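Stulora sets aside money for hand-held grippers in next budget

Packing firm wants more hours of recorded handling work before it commits to robot arms
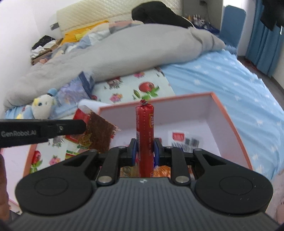

What the money covers

Stulora, the contract packing firm that fills mixed snack and gift boxes for online shops, will put hand-held grippers at the top of its equipment list for the coming budget year. Robot arms, which had been first on the list, move down to the second half of the plan.

The decision was made at Wednesday's planning meeting and sent to department heads the same afternoon. It calls for 53 hand-held units, to be bought in two lots. The first lot is due in November. The second will be ordered only after the firm has looked at repair costs and lost hours from the first.

The units are carried by people who pick up and pack goods while the movements are recorded. The recordings are then used to train the software that will run the arms. Stulora has been doing this work on a small scale with rented equipment, and the rental line in its budget has grown past what the finance office was willing to renew.

Much of the work is done in ordinary homes, with goods of the kind that go into the boxes. A red sausage in a plastic casing, closed with a metal clip, is held upright between blue finger pads in front of an open box. Round, slick items of this type are on the firm's list of goods that need more practice, along with torn or half-empty snack bags and flat blister packs.

Two bids left

Two suppliers remain in the running. Lineck has offered a purchase price with a service contract that covers fingers, pads and joints. Dakesance has offered a lower price per unit but charges for parts as they are used. The firm did not release either figure.

According to the planning notes, the pads are the main open question. They wear at the edges and have to be replaced well before the rest of the tool, and the two bidders count that cost in different ways. Stulora has asked both to quote again using the same number of pad changes per unit, so the offers can be compared line by line.

Both were also asked to state how long a unit can be out for repair before a loaner is sent. Under the current rental terms there is no loaner, and a broken unit means a packer goes home early or is moved to other work.

Storage and staff time

The budget has a separate line for things that were left out last time: chargers, carrying cases, memory cards and a second storage server. It also pays for nine part-time reviewers, who will check recordings and throw out the ones where an item leaves view or the grip can't be judged.

Homes that take part are paid by the session. The firm plans to have 200 sessions on file before any arm is ordered. Sessions are kept short, and people are asked to leave their rooms as they are. Beds, chairs and kitchen tables are all accepted as work surfaces.

Training for new packers will be held at the Benedetti building, where the firm already leases space on the ground floor. The lease runs through the budget year and needs no extra money.

Arms pushed back

The arms are still in the plan, with a smaller amount held for site work such as power, floor anchors and guarding. That money can't be moved to other uses without a new vote. A trial cell with one arm could be set up in the last quarter if the recordings are ready by then.

Department heads who had counted on an earlier start have been told to keep their present staffing through the winter rush. Temporary packing jobs will be filled as usual, and the firm said no permanent jobs are tied to the purchase.

Revised bids from Lineck and Dakesance are due at the purchasing office by noon next Wednesday. Bids that arrive without the pad and repair figures will be sent back. The purchasing office will pass its choice to the finance office for sign-off, and the first order will go out once the deposit is approved.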